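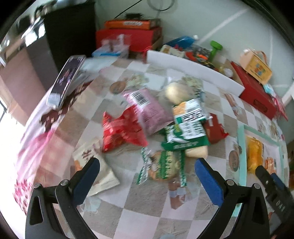 **Marchand hand gripper** – a hand-held two-finger gripper tool, used in the Garden project for picking up soft and wrapped goods. Kept up at the Drulemico workshop. Article covers setup, routine care and repair of the tool, not the software.

## Fingers and pads

Two black fingers, each with a blue textured pad on the inner face. Pads are the main wear part. Replaced as a pair, never singly – a new pad against an old one pulls the jaw off center and thin wrappers slip. Old glue comes off with a plastic scraper.

## Setup

- Close jaw by hand, check that the pads meet along the full length
- Tighten finger screws, 2 per finger
- Wipe camera window, then check both fingertips show in the view
- Run 50 open-close strokes before first use

Practice items are mostly packaged snacks. Crinkled bags and glossy wrap show up a worn pad quicker than boxes do.

## Care

Pads wiped with a damp cloth at the end of each session. No solvent, it lifts the edges. Full check every 300 picks, logged on the Edutport sheet: pad edges, finger play, cable strain, camera mount. Crumbs get into the slide and are brushed out dry.

## Common faults

*Jaw wont close fully* – usually dirt in the slide, sometimes a bent finger.

*Fingers out of line* – loosen, close on a flat gauge, retighten. Mounting holes were changed in February, older fingers need the spacer.

*Pad peeling at the tip* – replace the pair. Regluing doesnt hold.

Last revised Aug 20, 2023. Spacer part number still missing.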